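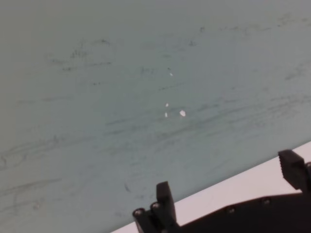
18. Februar 2021

Heute endlich die Platte vom großen Arbeitstisch vorgenommen, das schieben wir ja seit Oktober vor uns her. Ludmila Beneš wollte sie gleich ganz tauschen und hatte bei Kolář schon nach einem Zuschnitt gefragt, aber bei dem Preis bin ich erst mal in mich gegangen und habe gesagt, lass mich vorher ran. Das Graugrün mag ich nämlich sehr gern, auch wenn man darauf jeden Strich sieht! Links oben ist das Gekritzel am dichtesten, so ein ganzes Nest aus Schlingen und kurzen Strichen, und zur rechten Seite hin laufen die langen grauen Schlieren immer enger zusammen, als hätte jemand mit etwas Hartem drübergebürstet. Was mich mehr beschäftigt, sind die weißen Pünktchen in der Mitte. Entweder Krümel oder abgeplatzte Stellen, bei denen es hell durchkommt. Beim größten, dem eckigen, tippe ich fast auf eine Macke, aber mit dem Fingernagel war ich noch nicht dran.

Plan für die Reinigung, damit Silvia es nachlesen kann:

Zuerst trocken abfegen, weicher Besen, keine Druckluft (letztes Mal hatten wir den Staub danach in den Schubladen). Dann mit dem Radierschwamm die Bleistiftsachen, falls es denn Bleistift ist, immer mit der Strichrichtung. Danach lauwarmes Wasser mit einem Spritzer Flaltine, Mikrofasertuch, gut auswringen. Nicht stehen lassen, die Oberfläche ist matt und ich will da keine Ränder drin haben.

Probefeld: 19 cm vom linken Rand, ein Quadrat mit Malerkrepp abgeklebt. Trocken abgefegt, dann drei Durchgänge mit dem Schwamm. Die feinen Bögen sind fast weg, die dunkleren Striche sind blasser, aber noch da. Nass habe ich noch nicht probiert, mir war die Zeit davongelaufen und Silvia Matoušek brauchte den Eimer.

Mit Ludmila noch kurz über die Schlieren gesprochen. Sie meint, das ist Abrieb vom Stahllineal, ich glaube eher an die Unterseite der alten Girel-Kästen, die haben wir ja jahrelang quer über den Tisch gezogen. Wenn es Abrieb ist, geht er runter. Wenn es Kratzer sind, bleibt nur Schleifen, und davor graut es mir — bei einer matten Fläche sieht man hinterher genau, wo man angefangen hat.

Nebenbei den Materialschrank angeschaut. Schwämme sind noch zwei da, Malerkrepp reicht, Flaltine ist knapp. Die Bestellung bei Jarnar läuft unter 2.288, bitte da mit draufsetzen und keine neue aufmachen, sonst zahlen wir wieder zweimal Versand.

Offen:
Weiße Stellen einzeln prüfen, erst Pinsel, dann Fingernagel.
Probefeld nass, gleiche Stelle, über Nacht trocknen lassen und im Streiflicht anschauen.
Kolář absagen oder hinhalten, je nachdem (Ludmila).
Filz unter die Kästen!! Egal, wer von uns recht hat.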